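Chapter 7
Cloth, Crease and Care: What Your Clothes Are Made Of

When I was nineteen I ruined a jumper that belonged to my flatmate. It was a good one, charcoal wool, knitted by her aunt, and I put it through a hot wash with my work trousers and a bath mat. It came out small enough for a toddler and stiff enough to stand up. I'd been sewing since primary school and reckoned I knew all about fabric, but I'd never once asked what was going on inside the stuff.

So that's where this chapter goes. In Chapter 6 we looked at patterns and how a flat shape becomes a sleeve. Now we're going smaller, down to the fibre, and then we'll work our way back up to the finished garment and the poor old ironing board. You'll need a few scraps of cotton, wool and polyester for the activities, a magnifying glass if you can borrow one, and a bowl you don't mind getting dye on.

Let's start with fibre. A fibre is just a very thin, long bit of something: the fluff around a cotton seed, the hair off a sheep, or a plastic squeezed out through tiny holes (a bit like spaghetti, only far finer). Twist enough of them together and you've got yarn. Cross the yarns over and under each other and you've got a woven cloth, such as a bedsheet or a pair of jeans. Loop them through each other and you've got a knit. Most T-shirts are knitted, and if you pull one sideways you can feel the loops open up and then spring back when you let go. Try the same thing with a hanky and it barely gives.

Why does this matter? Because nearly everything a piece of clothing does, whether it stretches or shrinks or goes baggy at the knees, comes down to two questions. What is the fibre, and how are the yarns put together? I'll keep coming back to those two all the way through, so you may as well write them inside the cover now.

Now for creases, my favourite part! Cotton is mostly cellulose, which is made of long chains lying side by side. Weak bonds hold the chains to their neighbours. When you bend the cloth and sit on it, or leave it in a heap, some of those bonds let go and new ones form in the bent position. That's your crease, and it'll stay there quite happily until you do something about it. Damp helps, because water gets in between the chains and loosens their grip. Heat helps too, and weight finishes the job. An iron with a bit of steam gives you all of them at once.

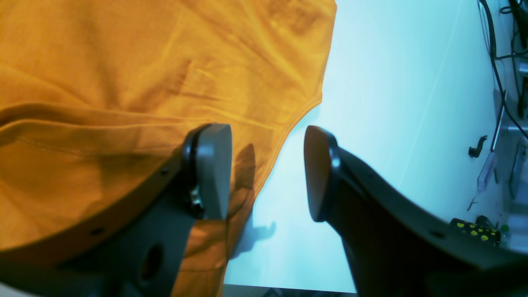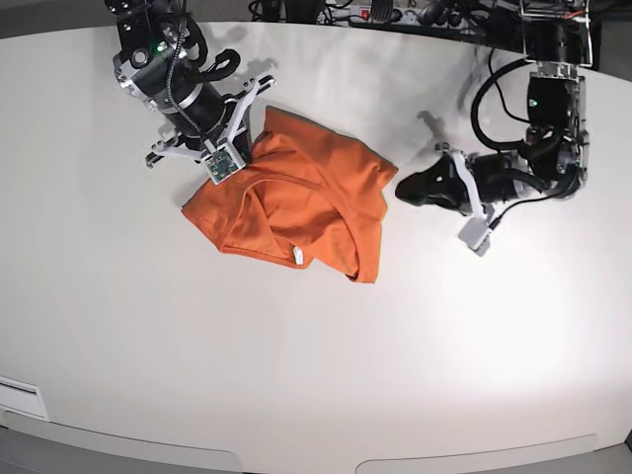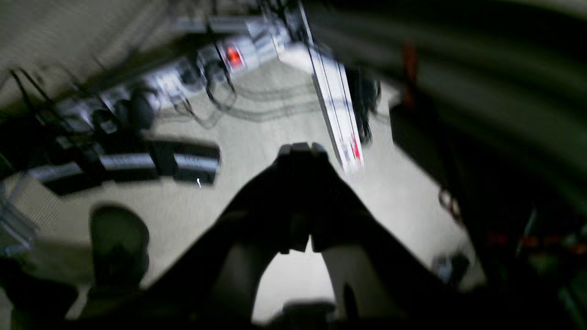
Wool goes about things differently. It's a protein, like your own hair, and the fibre has a natural crimp in it, so it tends to bounce back. Hang a wool jacket in a steamy bathroom overnight and a lot of the wrinkles will drop out by themselves. The catch is the surface. Wool fibres are covered in little scales, and with hot water, soap and plenty of rubbing the scales hook over one another and pull tight. We call that felting, and it's what I did to the jumper. You can't undo it. (I did try. I soaked it in hair conditioner and pinned it to a towel, and my flatmate came home in the middle of all this.)

Polyester hardly creases in normal wear, but get it too hot and it can soften and then set in whatever shape it's in as it cools. Pleated skirts are made this way on purpose. Shirts with a shiny iron print on the collar are made this way by people in a hurry.

My old teacher, Krystyna Pawlak, used to hand each of us a mystery scrap at the start of term and make us live with it for a week. We slept on it, washed it, wrung it out and wrote down what it did. I've borrowed her idea for Activity 7.1, so pick your scrap now and don't look at the label.

Before you get stuck in, have a think about these and jot down a few words for each. We'll come back to your notes at the end of the chapter.

Which thing in your wardrobe creases the worst, and what is it made of?

Have you ever had something shrink? Did it get shorter, narrower or both?

Does a tea towel dry dishes better when it's new or when it's old?

Words to watch for in this chapter: fibre, yarn, knit, weave, crimp, felting, cellulose, heat setting.

7.1 Getting to know your scrap

Cut your scrap into two equal pieces. Put one away in an envelope and write your name and today's date on it. The other one is going to have a rough week.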